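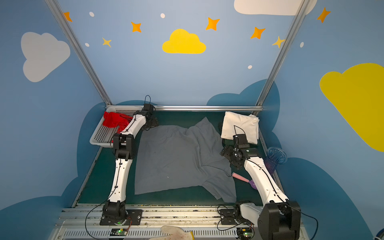 Call for Participants: Summer Visual Observing Program at Hulliddale

Category: Opportunities / Astronomy / Citizen Science

14 shares | 3 comments

Posted September 4, 2022

The Hulliddale Observatory is looking for 18 people to take part in a program of variable star observing next summer. The program starts in June and lasts 6 weeks. You do not need a degree in astronomy or physics, and you do not need to have used a large telescope before. You do need to be able to stay up late, write things down carefully and work outdoors in the dark.

Please read the whole notice before applying. Most of the questions we get by email are answered in it.

What the program is about

Many stars change in brightness. Some swell and shrink on a regular schedule, some are pairs that pass in front of each other, and some flare up or fade for reasons that are still being worked out. A star that goes through one cycle in a few hours can be followed in a single night. A star that takes a year or more has to be checked again and again, often by different people using different equipment, and the results have to be put together afterward.

Our list has 614 stars on it. The largest group is long-period variables, which are old, cool red giants that take months to go from bright to faint and back. There is a smaller group of eclipsing binaries and a handful of cataclysmic variables. In a cataclysmic variable, a white dwarf pulls gas from a companion star, and the gas collects in a disk around the white dwarf. From time to time the disk becomes unstable and the system brightens by several magnitudes in a day or two. Catching the start of one of these outbursts takes patience and some luck, and a person who looks every clear night has the best chance.

The long-period stars have been neglected on our list for the past few seasons. Many have gaps in their records that line up with early summer, when nights are short and the stars concerned are low in the east before dawn. Filling those gaps is the main purpose of the program.

What participants will do

Participants work in three teams. Each team has its own part of the list and its own observing field. On a clear night you will:

- meet at the warm room one hour after sunset for the weather check and target list
- set up and align one of the Plelik 8-inch reflectors, or your own telescope if you bring one
- estimate the brightness of each target against comparison stars on the printed chart
- record the time, estimate, comparison stars used and sky conditions in the logbook
- enter your estimates in Pullinix before noon the next day

Visual estimates are made by eye. You pick one comparison star a little brighter than the target and one a little fainter, and judge where the target falls between them. A careful beginner can usually learn to do this to a couple of tenths of a magnitude. Red stars are harder, as the eye tends to build up their light if you stare at them, and we spend a full evening on quick glances and how to use them.

Participants who want to work with a camera may apply for the imaging team. This team uses the Górecki refractor, which has a cooled monochrome camera and a standard set of filters. Imaging team members take calibration frames, run the exposure sequences and measure the results. It is slower work than people expect - much of it is checking flat fields and throwing out bad frames. There are fewer places on this team than on the visual teams.

On cloudy nights there is indoor work. Old logbooks need to be typed up, and light curves need to be checked for mistakes such as a wrong date or a swapped star name. Cloudy nights still count as program nights, and you are expected to come in unless the duty observer sends a message calling it off.

Training

The first week is training. It covers finding your way around the summer sky, reading the charts, using and caring for the telescopes, the magnitude scale, and how to keep a log that another person can read. There are short afternoon talks on stellar evolution, pulsation and binary stars. The math does not go past high school algebra and logarithms. Logarithms are reviewed on the second day.

A reading packet will be mailed in the spring. Please read it before you arrive.

Who can apply

You must be 18 or older on the first day of the program. You must be able to attend all of it. In past years we let people come for part of the time, and this caused trouble with the logs, so we no longer do it.

We are looking for people who:

- can find at least a few constellations without an app
- have some practice with binoculars or a telescope of any size
- keep records neatly and do not change them afterward
- get along with others when tired

Experience with a previous observing program is useful but carries no extra weight in selection. Teachers, retired people, students and people between jobs have all taken part. If you are a student and would like a letter for course credit, say so in your application so the form can be filled out ahead of time.

The observing fields are reached by a gravel path from the parking area. Two of the fields are level. The third has a short slope and steps. If you use a wheelchair or have trouble with steps, tell us and you will be placed on a team with a level field. Eyepiece height on the reflectors changes with the target, and we have adjustable observing chairs. If you are color blind you may still apply for a visual team; please mention it so that we can note it with your estimates.

What we provide

Housing is in shared rooms at the Hulliddale bunkhouse. The windows have blackout shades, and quiet hours run from 4 a.m. until noon. Breakfast is served at noon and dinner at six. There is a kitchen for food during the night. Vegetarian meals are available every day; for other diets, please write to us before you apply so we can tell you what the kitchen can do.

We provide telescopes, eyepieces, charts, logbooks and red flashlights. There is no program fee. There is no pay, either, and you will need to cover your own travel. A limited amount of travel help is available for people who could not come without it. Asking for travel help does not affect your application.

What to bring

Bring warm clothes, even for June. The site is high and the temperature drops quickly after sunset. A winter coat, hat, gloves and lined boots are not too much. Bring your own bedding and towels. Bring a watch that can be set to the second, and if it lights up, the light must be dim or able to be covered.

White lights are not allowed on the observing fields. This includes phones. Cars may not be moved after the start of observing without telling the duty observer, and if you need to leave for an emergency, someone will walk ahead of you to warn the teams.

If you bring your own telescope, tell us the aperture, focal length and type of mount. There are piers with power on the first and second fields only. We cannot store personal equipment after the program ends.

How your observations are used

All estimates go into the Hulliddale archive under your observer code. You keep the same code if you come back. After the season the records are checked and released to anyone who wants to use them. If a paper is written using mainly the results from one season, participants from that season are listed in the acknowledgments. Imaging team members who take part in the measurement and analysis may be offered authorship, depending on the work done.

Your original logbook stays at the observatory. You are welcome to make a copy.

How to apply

Send one file containing the following:

1. Your name, mailing address, email and phone number.
2. A statement of no more than one page telling us what observing you have done and why you want to take part.
3. A sample log from one night. It can be any kind of observing - double stars, meteors, the Moon - made with any instrument or with none. Do not rewrite it to make it look better. A scan or a clear photo of the original page is best.
4. Your choice of visual or imaging team, and whether you would accept a place on the other.
5. The name and contact information of one person who knows your work. This does not have to be an astronomer.

If you have never kept an observing log, pick a clear night and make one for this application. Several of our best observers started that way.

Applications are read by the observing staff after the winter holidays. Everyone who applies will get an answer, including those we cannot take. If you are offered a place you will have two weeks to accept it, after which it goes to the next person on the waiting list. People on the waiting list are sometimes called late in the spring, so please tell us if you want your name taken off.

Applications by mail should go to Summer Program, Hulliddale Observatory. Applications can also be turned in through the form on the Programs page. Please use one or the other. Sending both makes two records, and they have to be matched by hand.

Questions about the program can be sent through the same form. The office is closed on weekends and during the week of full Moon maintenance, so a reply may take a few days.

Filed under: Opportunities, Variable Stars, Observing Programs

Get our monthly sky notes by email. Enter your address to subscribe. You can unsubscribe at any time.

This site uses cookies to remember your settings and count visits. Accept | Manage preferences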